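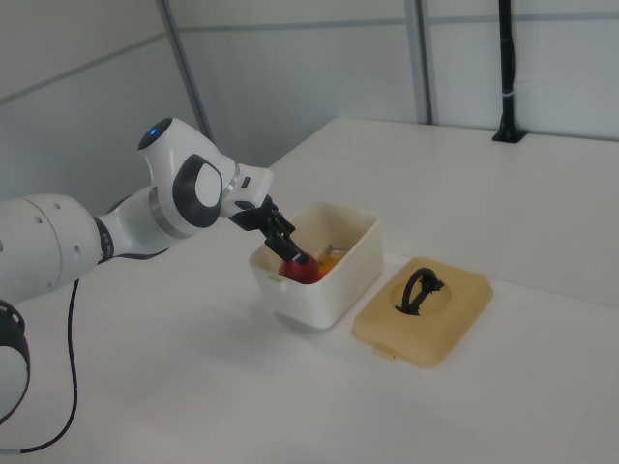 A box for the fruit and vegetables

16 June 2018

I have been putting off the produce problem since we moved into the apartment on Fledonden Street. The kitchen there has one long counter and no pantry, and for most of the spring anything that didn't belong in the fridge went into a mixing bowl by the stove. The bowl was too deep. Whatever was at the bottom stayed at the bottom, and in March I threw out two lemons and a sweet potato that had gone soft under everything else.

So I changed over to plastic boxes with lids. I have 3 of them now. One holds onions and garlic, one holds bread ends and crackers, and one is for whatever is round and red or orange that week and needs to be eaten soon. The last one is the one I use most.

What I wanted in a box

My list was short. It had to be low enough that I could see everything in it without digging. It had to be rectangular, because round containers waste the back corners of a counter. It had to have a lid that came all the way off, so that I could leave it open during the day and close it at night when the fruit flies come around.

I looked at bread boxes first. They are nice, but they take up a lot of room and the hinged doors need space in front. I looked at wire baskets too, and those let everything small fall through. In the end I went with plain off-white plastic. The corners are slightly rounded and there is a small tab on the front edge of the box and another on the lid.

The lid is a light tan color and has a black handle that loops up from the middle. I was not sure about the handle in the store. It means you can't stack anything on top, and stacking was part of the plan. After a few months I have decided I like it. I can pick the lid up with one hand while I'm holding a knife or a dish towel in the other, and I set it down flat to the right of the box, handle up. If I put it on the left it ends up on the stove.

How I use it

Nothing goes in wet. I used to rinse tomatoes as soon as I got them home, and they spotted within days. Now I rinse them when I'm ready to cut them.

I put one layer in and stop. If there is more than one layer, I bought too much, and the rest goes in the fridge or into a pot of sauce. A single layer also means I can turn things over and check the undersides, which is where the soft spots start. I do that every other evening. It takes less time than reading this paragraph.

The lid stays off from breakfast until after supper. With the lid on all day the inside gets damp and you can smell it when you open it up. I tried a folded paper towel on the bottom for a while. It helped some, but it got stuck to things, and I quit.

Bananas do not go in. They ripen everything near them and they don't fit anyway. They hang on a hook by the window.

Cleaning

Once a week I empty the box and wash it with dish soap and warm water. I do the lid separately and run an old toothbrush around the two spots where the handle attaches, where crumbs and onion skin like to collect. Then it all sits on the rack until morning. I have not put either piece in the dishwasher. The handle looks like it might survive, but I don't want to find out.

Tomato juice will stain light plastic if you leave it. I found that out with the cracker box, which used to be the tomato box. Baking soda paste got most of it off and the rest is still there, a pink patch near one end. Crackers don't mind.

What I'd change

I would like the box to be a little longer. Four good-sized tomatoes and a couple of oranges fill it up, and at the end of summer the stand on Plirneck Road sells them by the bag. Last year I had tomatoes on the windowsill, on top of the fridge, and in a shoebox. I may buy one more box before August, the same size, and just run two of them through the season.

I would also like a darker color, for the stains. The store only had this one.

The counter is still crowded. The coffee maker is next on my list, along with the knife block, which I hardly use. I am thinking about a shelf over the sink, but the wall there is tile and I need to borrow a better drill first.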